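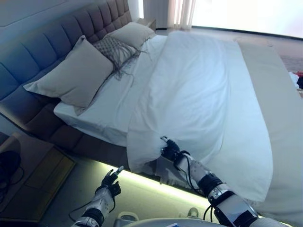 # What is a bed made of?

You spend a lot of your life in bed. A child who sleeps for 9 hours a night is there for more than a third of every day. Most of us never look closely at what we are lying on, so this page goes through a bed from the bottom to the top. At the end there is a part about making one.

## The base

The base is the part that holds everything up. Some bases are a simple frame with legs. Others are covered in padding and cloth, and the word for this is **upholstered** (say it "up-HOLE-sterd"). Sofas and armchairs are upholstered too. A padded base is kinder to your shins if you walk into it in the dark.

Many frames have thin strips of wood running across them, called slats. Slats bend a little when you lie down, and air can pass between them.

Some modern beds have a strip of lights underneath that shines on the floor. The lights are usually LEDs, which don't use much electricity.

## The headboard

The headboard stands up at the end where your head goes. Long ago, when houses were draughty, it helped to keep cold air off people in bed. Now it mostly gives you something to lean on when you read, and it stops the pillows slipping down the back.

Headboards can be wood, metal or padded. A padded one often has lines sewn or pressed into it, so that the padding is split into sections. When the lines go straight up and down, the sections are called channels.

## The mattress

The mattress is the thick, soft part. Inside there may be foam, metal springs or both. One mattress called the Himitz has 648 springs in it, each one in its own little cloth pocket. When you press on one spring, the others can stay where they are. This means that if two people share a bed, one can roll over without bouncing the other one.

## The sheet

A sheet goes over the mattress to keep it clean. Every night your skin gives off a small amount of sweat and oil, along with tiny flakes that are too small to notice. It is much easier to wash a sheet than a mattress!

There are two kinds of bottom sheet:

- A **flat sheet** is a plain rectangle. You tuck the edges under.
- A **fitted sheet** has elastic at the corners, which grips the mattress.

## The duvet

A duvet is a big cloth bag filled with something fluffy, such as feathers or polyester. It goes inside a cover that you can take off and wash.

A duvet doesn't make any heat. Your body does that. The fluffy filling traps lots of air, and trapped air is slow to let heat through, so the warmth stays near you. If the filling gets squashed flat it can't hold as much air, and you feel colder. Giving a duvet a good shake puts the air back in.

## Pillows, cushions and runners

A pillow holds your head level with the rest of your body so that your neck can rest. Cushions are mostly for show. They can be knitted, woven or crocheted, and some have a **fringe**, a row of loose threads hanging from the edge. Most people take the cushions off before they go to sleep.

A **bed runner** is a long strip of cloth that lies on top of the duvet. Hotels often put one across the bottom of the bed, but it can go lengthwise as well. It adds a bit of colour, and it is a good place to put a bag or a folded dressing gown.

## How to make a bed

You can do this in 5 steps.

1. Take everything off except the bottom sheet.
2. Smooth the sheet with your hands, starting in the middle and working outwards.
3. Hold the duvet by two corners and shake it. Let it fall flat.
4. Walk round the bed and pull each corner until the duvet hangs down the same amount on both sides - the corners matter more than the middle.
5. Put the pillows back against the headboard, biggest at the back, then the cushions and the runner.

If the bed is wide, you won't be able to reach across it. Do one side first and then walk round to the other, or ask someone to take the far corners.

## Words to remember

**Upholstered** - covered with padding and cloth.

**Slats** - thin strips that hold up a mattress.

**Channels** - long padded sections, side by side.

**Fringe** - loose threads along an edge.

*Written by Alina Onu, 11/11/24*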